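Bedside tables: cleaning, cord control and surface care

Posted 5 Jan 2015 by Wing-yan Tse
Filed under: Bedroom, Timber, Small repairs

These notes cover small timber and timber-look tables kept beside a bed, including drum and pedestal types with a round top. Most of the damage on these pieces comes from drinking glasses, hand cream and cords dragged over the edge.

Identify the finish first

Put one drop of water on the underside of the top or inside the base. If it beads for several minutes, the surface is lacquered, varnished or a synthetic laminate. If it darkens the timber, the finish is oil or wax, or it has worn through. Oiled tops need a fresh coat once or twice a year. Lacquered tops should never be oiled, as the oil sits on the surface and collects dust.

Routine cleaning

Dry microfibre cloth, weekly. For fingerprints and cosmetics use 5 mL of dishwashing liquid in a litre of lukewarm water, cloth wrung out hard, then wipe dry along the grain. Skip the spray polishes. Silicone residue makes any later refinishing difficult, and it leaves a grey haze on pale colours. The Bhardwaj paste wax is suitable for waxed timber only.

Grooves and raised rims

A decorative groove near the edge fills with lint and skin cream, then goes sticky. Run a dry, soft toothbrush around it before wiping, otherwise the cloth packs the dirt in. For hardened residue, wrap a damp cloth over the end of a wooden skewer with the point snapped off. Do not use a metal pick. Where a raised rim meets the top, fold a strip of stiff paper and draw it through the gap. If the gap is wide enough to take a coin, check the fixings underneath before the next humid spell.

White rings

A white ring is moisture held in the finish. Leave it for a day, then lay a cotton tea towel over it and apply a warm, dry iron for five seconds at a time. Stop when the mark fades. A black ring has reached the timber and needs sanding.

Height and position

The top should finish level with the mattress or up to 50 mm above it. Leave a finger's width between the table and an upholstered bed side so the fabric does not rub. On plank floors fit felt pads under the base, even where the base is a full cylinder. Three pads rock less than four on an uneven floor. The Surnix pads I have used lasted 29 months; replace them once grit shows in the felt.

Telephones and coiled cords
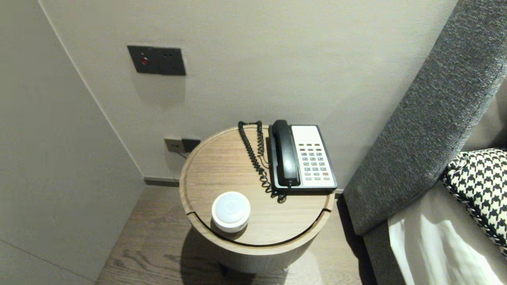
Coiled handset cords twist because the handset is turned the same way each time it is picked up. Unplug the cord at the handset end, let it hang freely until it stops spinning, and plug it back in. Do this every few months. If the coils have reversed direction partway along, work the kink out towards the free end by hand. A cord that no longer pulls back should be replaced. Grakbridge sells them by extended length, so measure the stretch you need from the base to the pillow and add 140 mm.

Keypads: unplug the line cord, then use a cotton bud barely dampened with isopropyl alcohol. Test printed numerals first. Do the mouthpiece and earpiece with the same alcohol on a cloth, never sprayed.

Rubber feet on phones, lamps and clocks can react with lacquer and leave a permanent mark. Lift and wipe under them monthly, or cut a disc of undyed felt. The 116 mm Plurkus disc fits under most lamp bases without trimming.

Wall plates behind the table

Keep plugs accessible. If the table has to be dragged out to reach an outlet, it is too close to the wall. Dust plates with a dry brush only, and do not run cords between the base and the baseboard where they can be pinched.

Touch-up of scratches on oak tones will be covered in February.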